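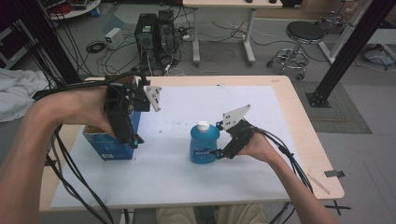 Packing the awkward things
30/01/2026

The packing trainer at Gevard has taught new hires for 2 years, and before that she packed parcels herself. We spoke to her between classes about bottles, boxes and what people get wrong in their first week.

Her first lesson covers one bottle and one carton. "People want to start with the big orders," she says. "I make them stay with one bottle until the cap is right and the box is right. Then we move on."

The cap comes first. She has students tighten it by hand, turn the bottle over above a paper towel and wait. A screw cap that feels tight can still be sitting crooked on the thread – she has seen plenty of those. If there is any doubt, the cap comes off and goes on again.

She prefers to work on a sheet of foam. "A bare table is slippery and it's loud. On foam, a bottle stays where you put it down." The sheets do pick up dirt, and she wipes them at the end of the day. When one gets too worn she cuts it into pads for the bottoms of cartons.

The carton should stand upright and open before anyone picks up the bottle. Students often do it the other way around and end up holding the bottle in one hand while they fight the flaps with the other. She also asks them to check that the label is on the outside and can be read without turning the box upside down.

How much room should there be around the bottle? "A finger on each side, filled with paper. If it rattles, it isn't packed."

The practice orders come from Flisuser, a small online shop that sells cleaning supplies. Last March the shop sent out 1420 parcels, and 42 came back with leaks. The shop then changed its cartons and asked for the staff to be trained again. She would not say which of the two helped more. "I'd like to think it was the training, but the old boxes were too wide."

Her advice for packing at home is short. Keep liquids upright, put each bottle in its own bag, and write on the box which end is up. She still uses old cartons when she moves house, as long as the corners are firm.

The next class starts in March and takes new hires only.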